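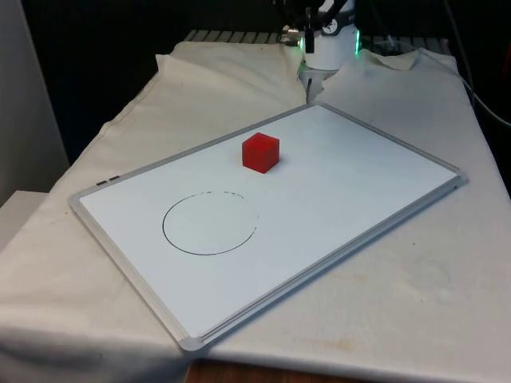 Red cube on the whiteboard, next to a circle drawn in marker.

Oltulbridge Light Soups

A table of home soup recipes that somebody, somewhere, called light, low-calorie, diet, skinny or guilt-free, with the calorie figure the poster gave and the one we got when we added up the ingredients ourselves. The two columns disagree often enough that we'd ask you not to use the first one for anything except studying how people guess.

What is in it

400 recipes, one per row, in soups.csv. All of them were sent in by members of the Oltulbridge cooking list or copied, with permission, out of the members' own notebooks. Nothing was scraped. 50 of the recipes were also cooked and weighed, and those are in cooked.csv with the same recipe_id.

Columns in soups.csv

recipe_id: text, never reused, even after a recipe was withdrawn
title: as written by the sender, spelling included
ingredients_raw: the list exactly as it came
ingredients_grams: our version, converted to grams, separated by semicolons
servings_claimed: what the sender said
kcal_claimed: per serving, as the sender said; empty if they didn't give one
kcal_summed: per serving, our sum, using servings_claimed
fat_source: oil, butter, cream, meat, none, unclear
claim_word: the word used to sell it ("light", "skinny" and so on)
notes: free text, mostly complaints

cooked.csv adds pot_weight_empty, pot_weight_full, bowl_grams and cook. The cook column holds initials.

How the sums were made

Léonie Bodin did the conversions to grams. Ozan Canpolat did them again without looking at hers, and where they disagreed Nermin Saraç picked one and wrote down why in notes. She also overruled both of them on lentils, and I still think she was wrong about that, but her number is the one in the file.

Cups are the big problem. A cup of chopped carrot can be nearly anything, depending on who chopped it. We used a single conversion table (cups_to_grams.csv) for everything. It makes the file consistent. Whether it makes it right is a different question and I wouldn't bet money on it.

"A drizzle of oil" was set to 6 grams. We argued over this more than over any other line in the project. Dilek Tuncer poured a drizzle into a dish on the scale to settle it, and then poured a second one that was nowhere near the first. Every recipe with a drizzle has the word drizzle in notes, so you can filter them out or put in your own figure. Please do one or the other before you publish a chart.

Stock was entered as zero-fat bouillon unless the recipe said otherwise. People who make their own stock from a chicken will not have zero-fat stock. The sums for those recipes are too low and I can't tell you by how much.

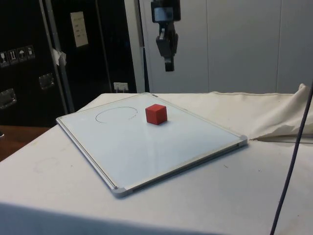 The serving size is where most of the low-calorie claims come from, as far as I can see. A pot of creamy cauliflower soup that feeds four at dinner gets written up as eight servings and the number next to it drops by half. We kept servings_claimed as sent and did not correct it in soups.csv. In cooked.csv there is a bowl_grams column, measured by letting the cook fill a bowl the way they normally would and then weighing it. Compare the two if you want to see the gap. We told the cooks what we were measuring, so they may have been stingier with the ladle than usual.

Things I would not trust

kcal_claimed, as I said. Most senders didn't say which app or label it came from, and some plainly copied it from a soup with different ingredients. There is a leek and potato recipe with the same claimed figure as a clear cabbage broth from the same sender. She was asked and said she'd look into it.

fat_source, when it says none. Three recipes marked none have cheese on top. The cheese is in ingredients_grams and in the sum, but the label was filled in from the main list only and we haven't gone back over it.

Anything to do with weight loss. No one in this project recorded what they weighed, what else they ate, or whether soup did them any good. I've had mail asking if the data shows that soup before dinner helps you eat less. It shows no such thing. It has no dinners in it.

claim_word is better than the others, since it was copied straight from the title or the first line. Don't read much into "clean", though. It was used for a soup with a can of evaporated milk in it and also for hot water with celery.

Who sent the recipes

Mostly people who already liked making soup, and mostly people who were pleased with the soup they were sending. No failures came in. If you are after a fair sample of what home cooks eat on a diet, this isn't it, and I'm doubtful that such a thing could be had by asking for it.

Winter vegetables are heavily over-represented. We asked again in July, hoping for cold soups, and got some cucumber ones and a lot of people saying it was too hot to cook.

Equipment

The cooked batches were weighed on a Rastar kitchen scale. Two cooks used their own and we didn't check them against ours. Their rows can be found under initials EC and DT.

Changes

26 Aug 2023: fixed the split pea rows, where dry weight and cooked weight had been swapped. This raised kcal_summed in every one of them. Took out the Wamthorpe chowder at the sender's request. Added claim_word.

Earlier versions were passed around as a spreadsheet without a changelog. If you have a file called soups_final or soups_final2, please delete it.

Still to do

Go back over fat_source.
Do something about coconut milk, which is entered as full-fat even where the sender wrote "light".
Get the Şimşekoğlu notebook typed up. It's handwritten, partly in pencil, and the quantities are given in tea glasses. Ozan says he can read it. We'll see.

Use and contact

Free to use and change, including for things you sell. Say where you got it, and don't print kcal_claimed next to our name as if we had checked it.

Corrections go to Ertuğrul Canpolat, who keeps the file. Send the recipe_id and the line you think is wrong. "The calories look high" by itself won't get anything changed — they usually look high to the person who sent the soup in.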